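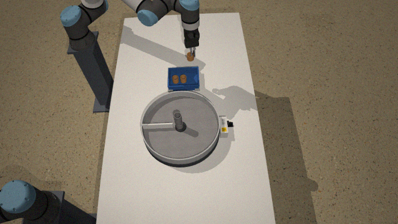

Teaching the arm to sort cups: your questions

I'm Erhan Sönmez, and I look after the demonstration sessions at Ondico. I get a lot of mail from people who want to try driving the arm in our simulator (we call the cup job Stostosar, please don't ask me what it stands for). These are the things that come up most. Last updated 2019-03-26.

Do I need to know how to program?

Nope! You move a hand controller and the simulated arm follows. Squeeze the trigger and the gripper closes, let go and it opens. If you've played any kind of video game you'll be fine in one session, and if you haven't, give yourself 2.

What's the task, exactly?

You pick up small cups and move them between the round gray turntable and the blue bin, one cup at a time. The on-screen prompt tells you which cup and where it goes. Read it before you touch anything, because the orange-brown cups and the gray ones don't always go to the same place and I've thrown out plenty of otherwise lovely runs over that.

How many demonstrations do you want from me?

We ask for 100 per person, spread over as many sittings as you like. I'd stop after an hour at a stretch. My own runs get sloppy well before that, and sloppy runs teach the arm sloppy habits.

Which way should I come in when I pick up a cup?

Straight down, especially near the rim or next to a divider wall. Coming in at a slant looks faster and then you clip the wall on the way. Get above the cup first, line up the fingers, then lower.
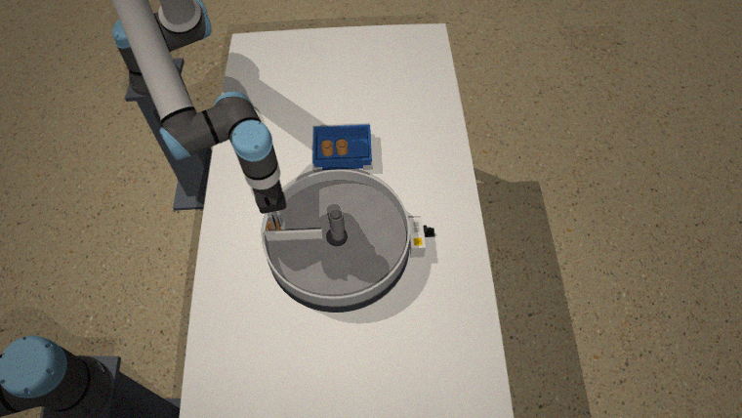 Can I use both arms?

Not in this task. The second arm stays parked off to the side of the table and your controller isn't linked to it. We have a two-handed job called Pestau coming in August, so write to me if that sounds like fun and I'll put you on the list.

I dropped a cup. Should I start over?

If you can reach it, pick it up again and carry on! I like recoveries, they're some of the most useful stuff we get. If it rolls off the table, press reset and the run is thrown away, no hard feelings.

Why does my arm shake when I hold still?

That's your hand, I'm afraid (mine does it too). Rest your elbow on something and turn the motion scale down to 3. Erdal Coşkun wrote the smoothing filter and he suggests leaving it on for your first 8 runs, then switching it off to see which you prefer.

What if the cups are bunched up?

Start with whichever one has room beside it for a finger. Nudging a cup free with a closed gripper is okay, just do it slowly so the neighbors don't tip. Watch the divider too, a cup standing right against it is the fiddliest kind and I usually leave those for last. 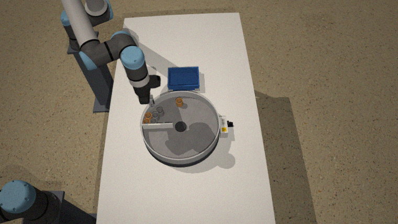

Cups grouped near the left rim of the tray, with one on its own near the top.

Where do my recordings go?

Onto our server at Kocabaş, with a session number and no name attached. You can ask me to delete a session whenever you want, just send me the number from the end screen.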